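From: Abena Ansah
To: Otgate list
Date: Jun 23, 2020
Subject: Re: Visit to the Fraser building, was it worth the drive?

Hok-lam Chou wrote:

> I had to skip the Trustier open day and I'm trying to decide whether to sign up for the next one. Could someone who went say what was shown? I don't need the sales talk. What I'd like to know:
>
> How close to the arms do visitors get? Was it a prepared run or did they let people change things? And was it the cleanup task again? Jasper told me in December that they were still working on sorting parts, and I'd like to know if that has been dropped.
>
> I'd also like to bring Citlali Barajas from our shop, who has never seen a two-arm setup working. Is it suitable for someone new to this?
>
> Hok-lam

I went, with Declan Horrocks. We took the early slot. It was booked for an hour and ran to nearly two, mostly on account of questions.

The demonstration is in room 618 of the Fraser building, sixth floor. The front desk will send you to the elevator on the left, which stops at five. Take the other one.

It was the cleanup task. The job is to get small bits of litter off a tile floor with a long-handled dustpan and tip them into a wastebasket. Two arms share the work. It sounds like very little, and a person does it without thinking, but there is a lot in it for a robot: long thin handles, paper that slides when you touch it, and a basket opening not much bigger than the pan.
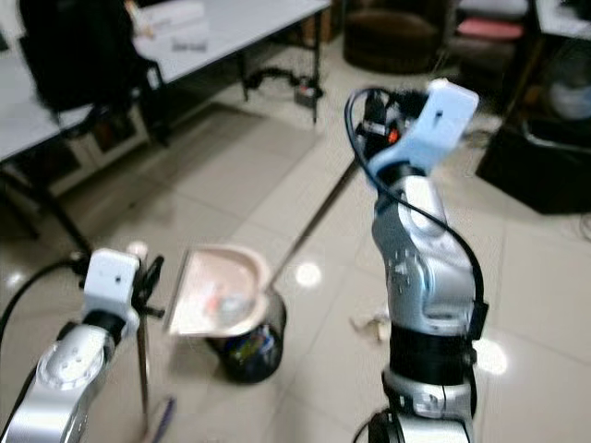
**Abena Ansah**
Meetings organizer, Otgate list

To take your questions in order.

Visitors stand behind a line of tape. You can see the floor well enough from there, but if you are short, get to the front. Nobody is allowed over the tape while the arms are powered. Declan asked and was told no, politely.

It was a prepared run to begin with, and then they took requests. The first run used bits they had laid out themselves. After that the operator asked us what we wanted changed, and people asked for the usual things: move the paper farther out, put two pieces close together, turn the pan the wrong way around. They did all of those. They would not do coins or anything heavy, and said so at the start, which I appreciated.

The failures were more useful to me than the good runs. Crumpled paper is fairly forgiving. Small round pieces are the hard part — push them slightly off center and they roll past the pan, and then the whole approach has to be made again. One run was stopped by hand and restarted for that reason. The operator talked through it while it was going on and didn't hurry us along to the next thing.

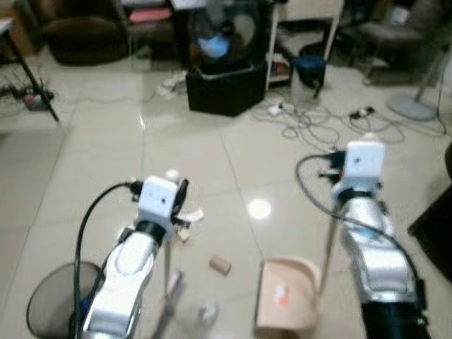
Speed is what you would expect. If you have watched anyone do this kind of work with arms before, you'll know to be patient. A couple of people at the back left after the second run and I think they missed the better half.

There was a fair amount of talk about the floor. It is glossy tile and it throws back the ceiling lights, and I asked if that causes trouble for the cameras. The answer was that it does at times, and that they had chosen to leave the lights alone because homes have shiny floors too. I would have liked some numbers on this. They had none to hand out, but Jasper Groen offered to send notes, and I'll forward them if they come. 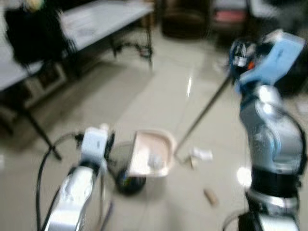
Angle matters as well. Hold the stick too upright and it skips over the scrap, too flat and it sweeps a wide path and scatters whatever was next to it. Declan thinks a wider tool would fix most of this. I'm not so sure, as it would be harder to bring near the lip of the pan. We argued about it all the way back to Ullo and didn't settle it.

On parts sorting: it hasn't been dropped, it's just not on show. It may come back for a later open day.

On Citlali: yes, bring her. No background is needed and the questions were at all levels. I'd suggest she read the two-page handout first, since it explains who is controlling what, and that part was rushed in the introduction.

Practical points:

- Parking is on the street only. Allow 15 minutes.
- There are three chairs. Expect to stand.
- Photos are fine, flash isn't.
- Sign up through the Trustier front office. Replies to this list don't reach them.

The next visit has no date yet. I'll post it here when I have it. If you want a ride from Ullo, write to me off list.

Abena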